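Glaze Fit and the Daily Mug: Heike Kasten on Crazing, Thermal Shock and Test Tiles

Heike Kasten has run the glaze laboratory at Bindcombe, a maker of hotel and canteen tableware, for 19 years. Her bench work consists mostly of weighing powders, firing small tiles and waiting for them to fail. The interview took place in the test room behind the kilns.

Her main subject is glaze fit, the match between the thermal expansion of a glaze and that of the clay body under it. Both shrink as the kiln cools. If the glaze shrinks more than the body, it ends up in tension and eventually cracks into the fine network called crazing. If it shrinks less, it is held in compression.

"Compression is what you want, up to a point," Kasten said. "Glass is strong when you squeeze it and weak when you pull it. Too much compression and the glaze starts to lift off at rims and handles. We call that shivering, and a shivered rim is a sharp rim."

A piece can leave the kiln sound and craze months later. Kasten attributes most of these cases to moisture expansion. A porous body takes up water through the unglazed foot ring, swells by a very small amount, and the glaze loses whatever compression it had. Dishwashers speed this up. So do cooks who leave cups standing in a sink overnight.

The standard laboratory check is a pressurized steam test, which forces moisture into the body in hours. Bindcombe follows it with a quench test of its own: pieces are heated in an oven, dropped into cold water, dried, and stained with ink to show any cracks. The oven temperature goes up by a fixed step each cycle. A mug that survives 7 cycles is passed.

"The ink matters," she said. "I have had pieces on the desk that looked perfect under a lamp. You wipe on the ink, rinse it, and there is the map of a river delta."

White ware gets no easier treatment. A clear glaze over a white body shows a stained craze line sooner than any other combination, and it is the one buyers order most.
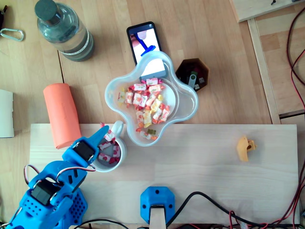 Marlene Thiele disagreed with part of this. Crazing on a fully vitrified body, she held, is mainly a matter of appearance and strength, and a test that rejects every hairline will scrap ware that would serve for years. Kasten accepted the point for true porcelain, where the body absorbs almost no water. For earthenware she would not move. Once the glaze is open, liquid reaches the body, and the stains and odors that follow can't be washed out.

The correction for crazing is usually made in the glaze recipe. Sodium and potassium raise expansion, so a technician reduces them and brings in boron or magnesium, which keep the glaze melting at the same temperature with less shrinkage. Adding silica also helps, provided the firing is hot enough to dissolve it.

"People reach for a thicker coat," Kasten said. "It makes things worse. A thick glaze carries more stress. Measure the coat first, then look at the recipe."

Her other complaint is with firing records. Bindcombe's last serious fault, on a line called Grekus, used up 900 test tiles before the cause was found in the body and its firing. The kiln had been reaching its set temperature and leaving it too quickly, so the body never developed the expansion the glaze was designed for. The recipe had been altered four times by then, and each change had to be backed out. A longer soak at the top of the firing solved it. The first production batch afterward was 4,000 pieces, and samples from it are kept on a shelf by the door, with the date of each inspection written on the foot in pencil.

Asked what a small studio without a laboratory should do, Kasten suggested the freezer and the kettle. Leave a glazed piece in the freezer overnight, stand it in a sink, fill it with boiling water and listen. Wear eye protection. Repeat three times, then ink it.

"If it pings, write down the recipe and the kiln position," she said. "Then test another one from the same shelf before you change anything."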